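Consuelo Bustamante would like it known that she has a master's degree. She mentions it while untangling a cable with her teeth.

"I wrote a thesis on motion planning," she says, once the cable is out. "Now I decide whether the hammer goes to the left of the lamp or to the right."

Bustamante runs data collection at Grendano, a company on the second floor of a building it shares with a dance school. Her job is to get a two-handed robot to do ordinary things on a table, several thousand times, so that a model called Tilahun can learn from the recordings. An operator steers the arms. The robot does what the operator does, a little later and a little worse. Each attempt is saved as an episode, and when I visited in May the count for the current task stood at 3124.

I asked how many of those were good.

"Define good," she said, and went to get coffee.

Fuad Bogale, who steers, was more forthcoming. By his reckoning around 2000 will survive review. The rest are lost to dropped objects, late starts, and what the review form lists as "operator hesitation," a category he takes personally.

"I'm thinking," he says. "A person is allowed to think. But if I stop and think, Tilahun learns to stop and think, except it isn't thinking, so it just stops."

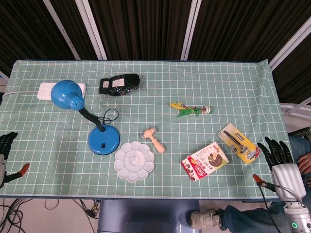 The choice of objects is its own small department. Grendano's first set was all plastic blocks, and the model became very good at plastic blocks. Bustamante then went through a discount store with a company card and one rule, which was that no two things in the basket could be picked up the same way.

"Wrappers are the worst," she says. "They shine, they move, they look different every time you put them down. So we want a lot of wrappers."

And feathers?

"Fuad hates the feathers."

"I don't hate them," Bogale says from across the room. "You close the fingers and you have no idea if you've got it. I can't feel anything. I'm going by eye, and the hand is in the way of my eye."

Between episodes someone rearranges the table according to a sheet. The sheet comes from a script named Furkau, and it has 256 layouts. Before Furkau the operators were simply told to be random, and they were asked to stop after a month. People, Bustamante found, have strong feelings about where a hammer belongs.

"Everyone put the handle toward themselves," she says. "Every time. We had a robot that could only pick up a hammer if you'd been polite about it."

She is less funny on the subject of review, which takes up most of her afternoons. Two people watch each episode, and when they disagree she watches it too. The labeling tool, Lurness, plays everything at double speed, and she says she now finds her own family slow.

I asked whether the mistakes were any use. She put the coffee down for this one. Some of them are kept on purpose, she said, provided the operator recovers: a fumble, a second try, a lift. An episode with no trouble in it teaches the model nothing about trouble. The difficulty is that you can't ask for a fumble.

"We tried that. Fuad did a fake one. It was like watching somebody pretend to trip."

Bogale maintains it was convincing. He had been at the controls since eight and had his eye on the clock, which said 11:40. Lunch is at noon, and he wanted one more clean run before it. Bustamante read him the next layout and he flexed his hands, and then he appeared to hesitate.

"Thinking," he said.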